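Brallance Party

The Brallance Party was a regional political party active in the town of Clendevstead and the surrounding Lurkside district. It was founded by the schoolteacher and former district clerk Ernő Bárány, who led it during its whole existence. The party had no seats outside the district and never presented candidates in national elections.

Name

The name was taken from Brallance Hall, the meeting hall where the first members came together on Saturday evenings. Opponents often wrote it as "the Hall Party" in their leaflets, and this second name was later used also by the members.

Origins

The party grew out of a dispute over the detention of six market traders, who were held without charge after a protest against new stall fees. Bárány wrote an open letter asking for their release, and 554 residents signed it. The traders were let go in April. The district council refused to open an inquiry into the arrests, and the group behind the letter decided to register as a party before the next council election.

Program

The main demand of the party was a public register of all detentions in the district, with the reason and the length of each one. It also asked for lower stall fees, for council meetings in the evening, and for the publication of minutes in both languages spoken in Lurkside. On questions of taxation the party had no common position, and its councilors voted in different ways.

The party described itself as neither left nor right. Its critics said that it was a movement with one subject and a very long memory.

Elections and council work

At its first election the party won six of the council seats and became the second largest group. It did not enter the ruling coalition, but it supported the budget in exchange for evening meetings. The detention register was approved in the same term – without the column for the names of officers, which the party had wanted.

At the second election it kept four seats. One of them, in the Yuen ward, was decided by 95 votes after a recount. The losing candidate complained about the handling of the postal ballots, and the complaint was rejected by the district court.

Division and end

Disagreement began when Bárány proposed a merger with a larger farmers' list. Younger members were against it and formed their own group in Yuen. At the last party congress 110 delegates were present, and the merger was defeated by a small majority. Bárány resigned as leader the same night. No successor was elected, and the party was removed from the register after it failed to present accounts.

The evening meetings and the detention register both remained in use after the party was dissolved.

See also: Lurkside District Council; Clendevstead market dispute

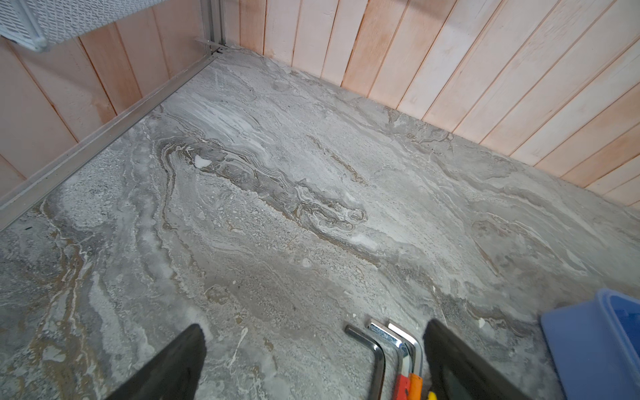

Hex keys on a gray stone-patterned floor.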